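Workshop Tips: Rest Breaks and Alertness
Pladside Workshop Handbook, Section 26

Staff who work at benches for long periods lose concentration in the early afternoon. Members are asked to plan the day accordingly. Measuring, cutting and other exact work should be done in the morning. Sweeping, sorting and labeling may be left until after lunch.

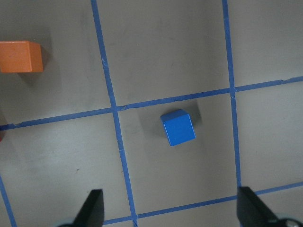 How long should an afternoon nap last?
Twenty minutes is enough for most people. Set an alarm and allow a further ten minutes before using power tools.

The rest room is open from 1 p.m. to 3 p.m. Keep the lights low and leave telephones outside. Coffee should be taken before the nap, as it is slow to take effect. Anyone who slept poorly the night before should tell Silvan Prantl at the front desk and ask for hand work only.

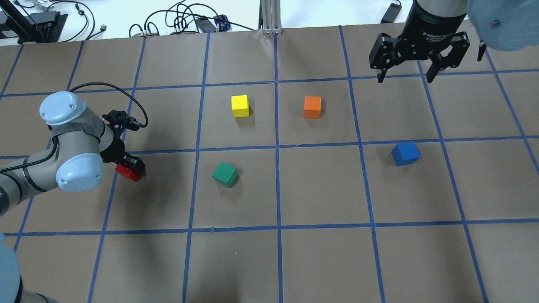
May members start later in the day?
Flexible starting times are available on request. Write to Aslak Holmgren, giving the hours preferred, and wait for written approval before changing a shift.

Late starters must still attend the safety talk. Blankets are washed at the end of each month and should be left in the bin by the door of Room 112.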